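Ticket 1053
Store: Clokus Kitchen & Table
Product: Pandach ribbed utensil holder, dark gray
Category: Something isn't right with my item
Status: Closed (reopened once)

Opening message

Hi! I bought the Pandach holder from you in February along with the Melnychuk chopsticks, the 100-stick box with the blue flowers on white at the top end. I love the chopsticks. I mostly love the holder too, it's a good size and it doesn't hog the counter, but I have two problems with it and I think they might be the same problem.

Problem one is the smell. After a few weeks of use there's a musty, old-sponge kind of smell when I put my nose over the top. It's not there when the holder is empty and freshly washed. It comes back two or three days after I fill it.

Problem two is that the whole thing wants to fall over. When it's full all the sticks slump to one side, and if I grab a pair from the wrong side the holder comes along for the ride. It has gone over twice. The second time was at dinner with people over, and let me tell you, that many chopsticks hitting a granite counter is LOUD.

What I've already tried:

Washed the holder by hand with hot water and dish soap. Smell went away, came back.

Washed it with white vinegar. Same.

Turned it a quarter turn so the sticks lean toward the wall. They don't care, they slide back to wherever they like.

Moved it further from the sink (I thought it was getting splashed). No change.

I have the receipt. The holder still has its label on the front, I never peeled it off because I kind of like it. I'd rather fix this than send it back, so if there's a trick to it please tell me!

The usual spot is close to the front edge of the counter, and I sort the sticks into pairs over the white tray.

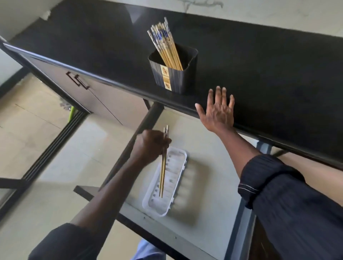 Clokus Support
Thanks for getting in touch, and sorry about the dinner party. We'd agree that both problems may have one cause. Could you tell us three things: how the chopsticks are dried before they go in, which end goes down, and whether the little grid is still in the bottom of the holder? The Pandach ships with a loose plastic grid that keeps the tips off the floor of the cup. It is easy to throw out with the packing paper. Please also check whether the drain slots under it are open.

My reply

Oh no. There's a grid?

Okay, so, answers. Drying: they come out of the dishwasher (I run the 70 degree program, it's a European machine so that's Celsius), I give them a quick shake in a towel and put them in. I guess that isn't really drying. Which end goes down: plain end down, flowers up, every time, because that's the end people eat with and I don't want anybody's fingers on it. Grid: I do not have a grid. I went through the drawer with the spare lids and I went through the bag of boxes in the garage and found the Pandach box, and there it was, flat against the bottom under a piece of cardboard. So I had been using the holder for weeks without it.

Then I turned the holder over and looked at the slots with a flashlight. Two were clogged with something gray and soft that I'm not going to describe in detail. I got it out with a toothpick. I'm pretty sure I've found the smell.

Clokus Support

That does sound like it! Please wash the holder, leave it upside down overnight, put the grid in with the feet pointing down, and let the chopsticks dry lying flat before you refill it. For the tipping, try fewer sticks. The empty holder weighs 204 grams, so a full load of long sticks leaning one way can pull it over. We'll close the ticket for now, and you can reopen it by replying.

My notes (copying them in here because support asked me to keep track)

First night. Holder upside down on a rack. Sticks spread out on two dish towels. Takes up the entire counter, I had nowhere to make toast.

Morning. Everything dry to the touch. Put the grid in. It clicked, sort of, or maybe I imagined the click. Put all the sticks back because I wanted to see if the grid alone would do it.

Evening. No smell, but still leaning, still wobbly. The grid raises the tips a little so if anything it's now a touch more top-heavy. Tried pulling one pair out fast and had to catch it.

Next day. Took half the sticks out and put them in the drawer in a Trukalo freezer bag. Big difference. They still lean but they don't drag the holder with them. I can take a pair out with one hand now.

Day after that. Switched from dropping them in by the fistful to putting them in a pair at a time, tips to the back. This is slower, obviously, but they spread out instead of all piling up in one corner. I do it while the kettle boils.

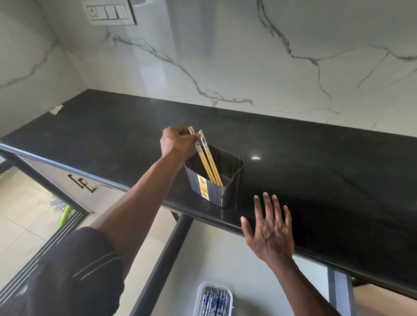
Attachment 2: Going in by the pair, plain ends first, tips toward the back.

End of the week. Sniff test: nothing! Slots are clear. I set an old paper napkin under the holder overnight and it had one small damp ring on it in the morning, so some water is still getting in and it's draining out of the bottom like it should.

Reopened by customer

Hi again, me with the chopsticks. The smell is gone and I'm very happy about it, but I have a follow-up. If water drains out of the bottom, it ends up on my granite. Is there a saucer or something that goes with this? A regular saucer is round and the holder isn't, so it sits kind of crooked and I'm back to wobbling.

Clokus Support

There isn't a matching saucer, sorry. Several customers use a flat silicone trivet, and the grip helps with tipping as well. If the sticks are fully dry when they go in, though, you shouldn't see a ring at all. We've also asked for the grid to be mentioned on the product page.

My reply

Got it, I'll try the trivet I already have (it's shaped like a fish, we'll see). And I'm now letting the sticks sit out on a towel through breakfast before they go back in, and last night's napkin was dry. You can close this. If you could mention the cardboard on that page too, that would be great, the grid was completely hidden under it.

Ticket 1053 closed by customer
Resolution: Part found in packaging, drain slots cleaned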